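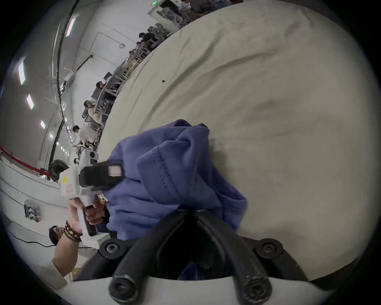 Ribbed cuff

A ribbed cuff is a band of stretchy knitted fabric sewn or knitted onto the end of a sleeve, the bottom of a sweatshirt or the ankle of a pair of sweatpants. It is one of the most widely worn pieces of knitting in the world, and one of the cleverest. With no elastic, no button and no drawstring, a good rib will open wide enough to let a hand through and then close again around the wrist.

Structure

All ribbing depends on two stitches, the knit and the purl. They are really the same loop seen from opposite sides. A column of knit stitches tends to push forward and a column of purl stitches tends to sink back, so when the two alternate across a row the fabric folds itself into tiny pleats. Pulling on the band flattens the pleats, and letting go allows them to fold up again. Most of the stretch comes from this folding – the yarn itself may hardly stretch at all!

The simplest version, known as 1x1 rib, alternates single columns. It is fine and fairly flat, and is common at the neck of T-shirts. In 2x2 rib the columns come in pairs, which gives deeper ridges and a stronger pull, and this is the form found on many heavy sweatshirts and winter hats. Wider ribs such as 3x3 look wonderful on a chunky sweater but usually grip less well at the wrist.

Fibers

Wool makes a springy rib, as the natural crimp in each fiber helps the fabric return to shape. Cotton is softer on the skin but slower to recover, and an all-cotton cuff can go slack after a season of being pushed up to the elbow. Many makers now add a small share of elastane to cotton ribbing. Acrylic is often used for hats and school sweaters, where low cost and easy washing matter most.

Making and attaching

On a hand-knitted sweater the cuff is often worked in one piece with the sleeve, on smaller needles than the rest. Top-down knitters finish with it, and bottom-up knitters begin with it. Both groups defend their choice with great passion.

Factory sweatshirts are mostly put together from cut pieces. The rib arrives as flat or tubular fabric, is cut to length, folded in half and joined to the sleeve with an overlock seam. The band is cut shorter than the sleeve opening and stretched to fit as it is sewn, which produces the gentle gathering just above the cuff. Some makers add a line or two of topstitching beside the seam to hold it flat.

The pattern cutter Mared Price, in her handbook Inside, gives a whole chapter to the ratio between band and opening. She describes sewing 109 sample cuffs in different weights of rib before settling on the advice that every new fabric should be tested by hand first. It is a delightful chapter, full of failures, including a cuff so tight that it had to be cut off her arm.

Variations

The thumbhole cuff is a long band with a gap in the seam for the thumb, popular with runners. The turn-back cuff is knitted double length and folded, a practical choice for children, whose sleeves can be let down as they grow. Striped ribs are a familiar feature of varsity jackets, where the cuffs, collar and hem are usually knitted to match. The small knitwear label Jadent, founded by Khoa Hầu, is known for cuffs in which the ribs cross over one another in narrow cables – slow to make, and lovely to look at.

Care and repair

Heat is hard on ribbing that contains elastane, so cool washing and air drying help it last. A stretched wool cuff can often be revived by wetting it, squeezing it gently into shape and leaving it to dry flat. Frayed edges can be bound or darned, and a worn cuff on a sewn garment can be unpicked and replaced with new rib in an evening. Hand knitters have it even better: the old cuff can be unraveled, the live stitches picked up and a fresh one worked straight down from the sleeve.

Related articles
Darning
French terry
Knit and purl stitches
Overlock seam
Raglan sleeve
Varsity jacket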